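느리게 묵는 법을 배운 나흘

여행 기사 쓰는 사람이 이런 말 하면 좀 그렇지만, 저는 숙소를 고를 때 늘 위치만 봤어요. 역에서 가깝고 침대만 깨끗하면 끝! 그런데 이번 Lomwood 출장에서는 편집부가 호텔 말고 집을 한 채 빌려 보라고 하더라고요. 그래서 Uzor라는 예약 사이트를 이틀 밤낮으로 뒤진 끝에, 언덕 중턱의 방 2개짜리 집을 골랐습니다. 4박이었고요.

도착한 건 화요일 오후 늦게였는데, 첫날은 솔직히 후회했어요. 버스 정류장에서 집까지 계단이 이어지는데 바퀴 달린 가방을 끌고 온 제가 어찌나 밉던지. 예약 페이지에 '전망 좋음'이라고 쓰여 있으면 계단을 의심했어야 했는데 말이죠.

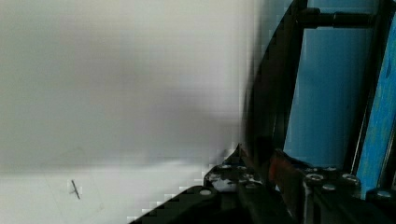 계단도 며칠 오르면 정든다는 독자 편지가 나중에 왔습니다. 같은 동네에서 한 달을 지냈는데, 짐은 아래 가게에 맡기고 필요한 것만 들고 올라가면 된다고요. 진작 알았으면 좋았을 걸! 저는 그 가게를 떠나는 날에야 발견했거든요.

그래도 둘째 날 아침부터는 마음이 풀렸습니다. 조식 시간에 맞춰 일어날 필요가 없다는 게 이렇게 큰 줄 몰랐어요. 느지막이 일어나 창문을 열고, 커피를 내리고, 또 한 잔 내리고 (그러다 점심이 됩니다). 호텔이었으면 벌써 청소하러 온다고 문을 두드렸을 시간이죠.

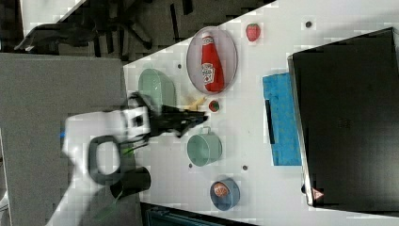

장은 Sutbridge 쪽 시장에서 봤어요. 17번 버스를 타면 한 번에 가는데, 배차가 뜸하니 돌아오는 시간을 꼭 확인하세요. 저는 놓쳐서 강변을 따라 걸어왔는데, 그 길이 이번 여행에서 제일 좋았습니다. 해 질 무렵이라 강가 집들에 하나둘 불이 켜지고, 어디선가 생선 굽는 냄새가 나고, 장바구니는 무겁고.

빌린 집에서 묵으려는 분들께 제가 묻고 싶은 건 하나예요. 저녁을 직접 해 먹을 생각이 있으신가요? 매끼 나가서 드실 거라면 호텔이 편합니다. 청소비에 보증금까지 더하면 값 차이도 별로 없어요.

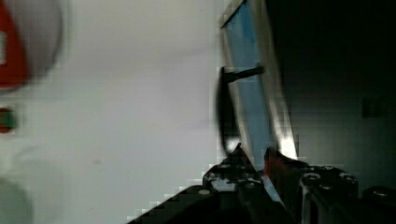 반대로 하루쯤은 아무 데도 안 나가도 괜찮은 분이라면 집이 훨씬 낫습니다. 저는 셋째 날에 비를 핑계로 종일 소파에 있었어요. 가려고 했던 Namuvgate 전시관은 결국 못 갔는데, 이상하게 아쉽지가 않더라고요. 예전의 저라면 우산 쓰고 뛰어갔을 텐데!

예약할 때 챙길 것도 적어 둘게요. 입실 시간은 메시지로 다시 확인하고, 난방을 직접 켤 수 있는지 물어보고, 후기는 비수기 것부터 읽으세요. 여름 후기만 보고 2월에 갔다가 덜덜 떤 적이 있습니다.

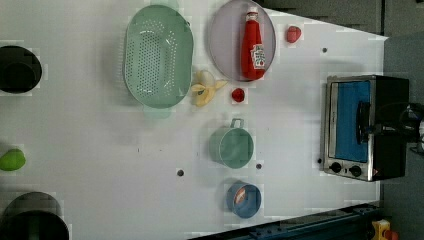
후기보다 집주인의 답글을 먼저 본다는 독자도 있었어요. 불만 글에 어떻게 대답하는지 보면 문제가 생겼을 때 연락이 될 집인지 감이 온다고 하네요. 듣고 보니 제가 묵은 집도 답글이 길고 다정했습니다. 보일러 켜는 법을 물었을 때도 금방 답이 왔고요.

다음 달에는 바닷가 쪽 집을 찾아보려고 합니다. 이번엔 계단이 몇 개인지부터 물어보고요.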